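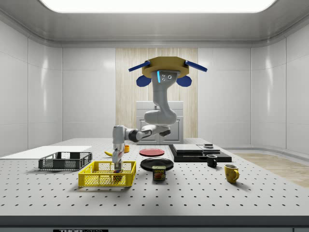
Kojo Gyamfi wrote to us to ask whether a company is allowed to call something a "convenience fee" when the only other way to pay is to drive to a counter in another county. Yes, mostly, we told him. He wrote back with one word, which we won't print on a page our parents read.

We are Skarkura. We keep track of fees: the small ones that get added to bus tickets, parking, airport shuttles, ferry crossings, concert seats, water bills, gym memberships and the simple act of paying any of these with a card. When one goes up, we tell the people who pay it, before it goes up if we can manage it.

It's a strange line of work, and most of our relatives think we're in insurance.

## How we got started

Skarkura began in Brikadthorpe over an argument about a shuttle bus. The fare from downtown to the airport hadn't changed in years, and the operator had a big banner on the side of every bus saying so. What had changed was the bag charge, then the early-morning charge, then a "seat assurance" charge on a bus where you could sit anywhere you liked. Two of us rode it every other week and disagreed about when each of these had come in. So we went looking for a record of old prices and couldn't find one. The operator didn't have it either, or said they didn't, after a very long hold.

We started keeping our own list. It was a spreadsheet with a bad name and worse colors. Friends asked for copies. Then people we'd never met asked for copies, and one of them wanted to know if we did ferries.

We did not do ferries. We do now.

## What we do all day

The fee list currently covers 372 separate charges across the region. For each one we hold the amount, what the company calls it, what it used to be called (they love a new name), when it last moved and where the company announced it, if they announced it anywhere. Last year we logged 1,283 changes. Very few of those were cuts, and we checked the cuts again to make sure nobody had mistyped.

Members get three things:

- **The Monthly Notice.** One page, plain words, what's going up and when. If nothing you pay is changing, it says so and wishes you a nice month.
- **Plustik.** Our lookup tool. Type in a company or a charge and get its whole price history. The search box is fussy about hyphens and we're working on it. We have been working on it for a while.
- **The Iwasaki sheet.** A side-by-side of the advertised price and the full price at checkout for the trips and bills our members ask about most. It makes people angrier than anything else we publish, and it's also the thing they print out.

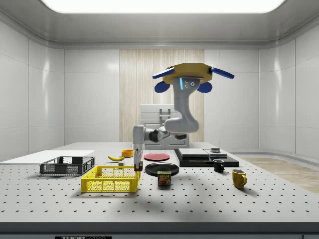 Our house rule is that a fee should be easy to see before you've typed in your card number. We score every checkout page on it, from first click to last, and we publish the scores. A good fee stands out like the tall strip of light wood in the middle of that white back wall, where you'd notice it from anywhere in the room. Most of the ones we score are closer to the white cabinet in front of it, with an arm in the way, so that you get a handle and a few lines and have to guess at the rest. Companies are welcome to argue with their score, and several do, at length, usually attaching a document about their values.

## Who pays for it

Members do. There are about 1,000 of them, paying a flat yearly price with no add-ons. We looked into charging a card processing fee once, as a joke, and three people on staff stopped speaking to the one who'd brought it up.

We take no advertising from any company on the list. We've been offered it. One parking outfit proposed a "partnership" in which their fees would be described as "contributions." We still have the slide deck and bring it out at birthdays.

Newspapers and local radio can use our numbers for free as long as they say where they got them. Schools can too. If you're writing a term paper on event ticket pricing, we're sorry, and please get in touch.

## Things we don't do

We don't get your money back. People ask, and we understand why, but we aren't lawyers and we don't play them on the phone. We'll tell you what the charge was on the day you paid it and send you a dated copy of the page, which tends to help when you're the one making the call.

We don't predict prices either. Every November the utilities publish their plans for the following year, and every November somebody asks us whether they mean it. They generally mean it.

And we don't tell anyone what to buy. If you want to pay for priority boarding on a bus with two doors, you have our full support and a link to its price history.

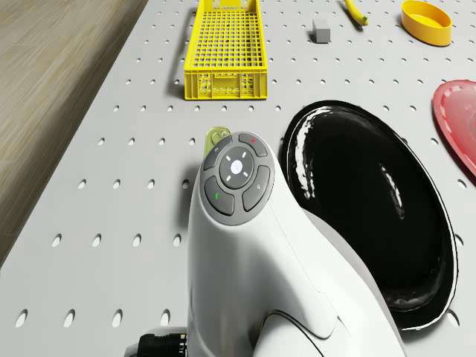

One member told us in the last survey that she'd dropped two subscriptions, switched parking lots and started packing a smaller bag since joining, and that she now spends the savings on being irritated in advance. She gave us four stars out of five. Under "what could we improve?" she put "the news."

We'd like to help with that, but the best we've managed is a section at the bottom of the Monthly Notice called Good for Them, where we list any company that dropped a charge or folded it into the main price without bumping the main price to match. It ran empty for most of its first year. It now has something in it more often than not, and the Brikadthorpe shuttle has been in it, for getting rid of seat assurance. The bag charge went up shortly afterward. That went on the front page.

## Getting in touch

Send us fees. Receipts are best, screenshots are fine, and a photo of a sign taped to a ticket machine is practically a gift. Tell us the place and the date you paid. Cover up your card number, please. We keep having to ask.

Corrections go to the same inbox and get read first. If we've listed an amount wrong, we fix it in Plustik the same day and leave the old entry visible with a line through it.

The office is upstairs from the shoe repair place in Brikadthorpe. Street parking out front is metered, and the meter takes coins or an app. The app has a fee. It's in the list, under W, for "wallet maintenance."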